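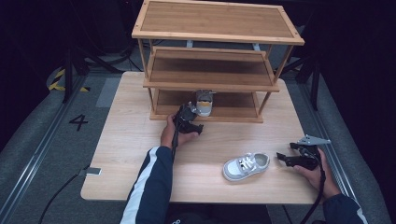 Figure 1. Three-tier rack on the test table, one shoe on the bottom shelf and one on the tabletop.

Small-Format Shoe Storage: Shelf Access and Stability
Project report, Group 4
Sérgio Barreto, Eylül Yalçınkaya, Hagos Wubshet
Submitted 29 September 2020

1. Background

Entryways in rental units are often too narrow for a standard shoe cabinet. The usual substitute is a light open rack, which children use as much as adults do. Our project brief, set by Orhun Akbulut, asked each group to select one household storage item and assess it against the task it is sold for. We selected a three-tier wooden shoe rack with bamboo-coloured frames, slatted panels and thin corner posts. It is referred to below as the Prumau rack, after the name used in our proposal.

The questions were:
(a) Can a child's shoe be placed on each tier without contact with the posts or the shelf above?
(b) Does the rack shift on a smooth surface when a shoe is placed off-centre?
(c) Which tier is the least convenient to load from the front?

2. Setup

The rack stood on the far half of a table with a pale oak-grain top, which left the near half clear for staging shoes. Table height was not treated as a variable. A floor-level trial was proposed and dropped for lack of time, so the results should not be read as applying to a rack standing on carpet or tile.

The shoes were small sneakers in white and grey. Adult footwear was excluded at the proposal stage. Soles were wiped before each session to keep grit off the slats.

3. Procedure

One shoe at a time was taken from the tabletop and set on the assigned tier, toe to the front. A placement was recorded as clean, as touching (contact with a post or with the tier above) or as failed (shoe dropped or left overhanging). After each block of 10 placements the position of the posts was checked against pencil marks on masking tape and the rack was returned to its start position if required.

Kadir Uçar kept the log. We completed 500 placements in total.

4. Results

Of the 500 placements, 87 were recorded as touching or failed. The bottom tier accounted for most of these. Its shelf sits close to the supporting surface and the middle shelf limits the angle of approach, so the heel of the shoe tended to catch on entry. The top tier gave the fewest contacts - its raised border was a minor obstruction only when the shoe came in low.

Movement of the rack was small and occurred mainly when a shoe struck a rear post. No joints loosened during the trials.

5. Discussion

The bottom tier is the natural place for children's shoes and was also the hardest to load. Increasing the gap beneath the middle shelf would be the simplest change, at the cost of a taller rack. Removing the lip on the middle shelf was considered, but shoes may then slide forward when the rack is bumped.

The split between touching and failed was judged by eye. A second recorder would have improved consistency.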